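Zaltar Home & Yard Boards > Inside the House > Paper, Paint, Posters
Thread: Storing big posters and maps, flat or rolled?

mapdrawer_mess
Okay, I need opinions and I know you people have them. I inherited a pile of old school maps and some travel posters from my aunt, and they've been living under the guest bed between two sheets of cardboard. The guest bed now has an actual guest coming in October (my mother-in-law, for a month, pray for me) and she brings suitcases that go under there. So do I roll everything up or buy a flat file? The used flat file I found is $500 and weighs as much as a cow.

tinroof_tess
Roll them! I have rolled everything I own for years and the sky hasn't fallen. Biggest mistake people make is rolling too tight. Get a fat tube, the fattest you can find, and roll the print side out so when you lay it down later the edges curl toward the table and it behaves.

gullwing88
Print side OUT? No no no. You're putting the ink on the side that rubs. Print side in, with a sheet of tissue over it.

tinroof_tess
If you have tissue on it, it doesn't matter which side rubs, that's the point of the tissue. We've had this argument in the wallpaper thread too lol

mapdrawer_mess
Can you two at least agree on the tube?? The office store ones are skinny little things and my biggest map is 120 cm on the short side (it's a German one, hence the cm).

pocket_of_lint
I gave up on skinny mailing tubes. They're fine for getting a thing across the country and terrible for keeping it ten years. I go wide and plain, and I wrap the poster around the outside of the tube, then cover the whole roll in clean paper and tie it with flat cotton tape. Nothing gets yanked out by the corner that way. You do need a tube longer than the poster so the ends stick out a bit and take the bumps.
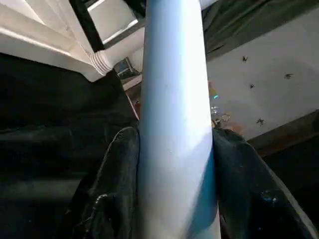 gullwing88 wants to know what happens when the tube itself is cheap and acidic, because ordinary cardboard yellowed the back of a print of theirs in one summer.

pocket_of_lint
Fair, sorry, I skipped that. You cover the tube first. I use the clear polyester film, one full wrap plus a little overlap, and tuck the ends inside. Or buy the archival kind if you're made of money. I bought 8 of those once and my spouse still brings it up.

Oei
Long-time lurker, chiming in for the flat side. Maps with cloth backing do NOT love being rolled and unrolled. Mine cracked along the old creases. If any of the school maps are on cloth and already have cracks, leave those flat and get your mother-in-law to put her suitcases in the hall.

mapdrawer_mess
Two of them are on cloth, ugh. One has a split near Portugal you could put a thumb through.

Oei
Then those two stay flat. Slide them behind a dresser in a big folder if you have to. Not against an outside wall, though.

tinroof_tess
I'll give you the cracked ones. The travel posters can be rolled and I will die on this hill.

gullwing88
Print side in.

tinroof_tess
OUT.

mapdrawer_mess
Update for anyone who cares: the cow is sold, somebody else grabbed the flat file. So it's tubes for the posters, and I'm making a giant folder for the two cloth maps out of foam board. Do I label the outside of the paper or tie a tag on? I've got a soft pencil and zero patience.

pocket_of_lint
Tag on the tape! Write it before you tie it on, and put a little sketch or a small printed photo with it. "Blue one with boat" means nothing to you in three years, ask me how I know.

gullwing88
And write which side is in.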